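Voter Outreach in Divness: Progress Report to the Rautiainen Fund

Reporting on the registration and early voting project ahead of the November general election
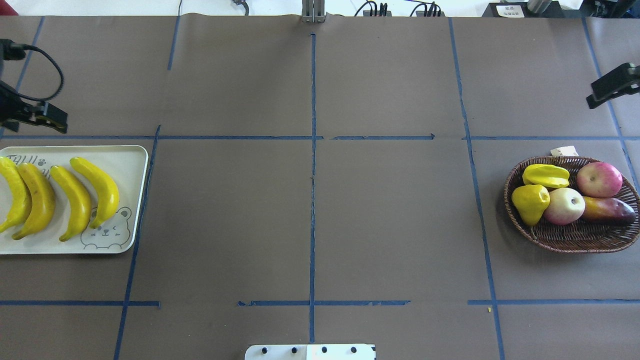

By the Skikura Civic Project staff
Aug 17, 2022

The grant has now passed its midpoint. This report covers the work done since our last update, the money spent, and what is still left before the election. It does not cover our candidate forum, which is paid for from another source.

We registered 294 new voters in Divness during the period. Most of them signed up at the library and at the bus station. The county fair brought in fewer people than we had planned for, and we would not pay for a booth there again. Rain closed the fairgrounds early on the first day, and our table was at the far end of the parking lot.

A large share of the people who stopped to talk were already registered but had moved and never updated their address. We had not printed enough change-of-address forms and ran out twice. More have been ordered. The county clerk's office also accepts the form online, and our canvassers now carry a card with the web address on it.

The mailing went out on schedule. We sent 3000 postcards listing the early voting sites, the hours and the ID rules. One site was moved after the cards were printed, from the middle school to the fire hall. We have put a correction on our website and asked the clerk to post a sign at the school. A second mailing to the affected precincts would be the better fix, and we are asking for permission to use the unspent travel money for it.
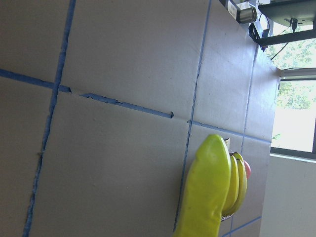
The phone bank is behind. We planned to open it in early summer and opened it last week. The delay came from the Plusatum contact list, which arrived with many dead numbers and had to be cleaned by hand. Callers are now working from the corrected list. They read from a script that names no candidate and no party, and they are told to end the call politely if a voter wants to argue about the race for governor. A few have.

Two complaints reached us. One caller believed our canvassers were working for a campaign, and we have changed the wording on their badges to say nonpartisan in larger letters. The other complaint was about a flyer left on a windshield. We do not leave flyers on cars and have told the person so.

Spending is within budget on every line except printing, which is over by the cost of the extra forms. Staff hours are under budget, mostly from the late start on the phones. We expect to use those hours by the end of the grant.

Work still to be done: three more registration events before the deadline, rides to the early voting sites, and a short Spanish-language radio spot. The radio script is with the station for review. We still need drivers for the south side of town, where the bus does not run after six. The final report will follow once the county has certified the results.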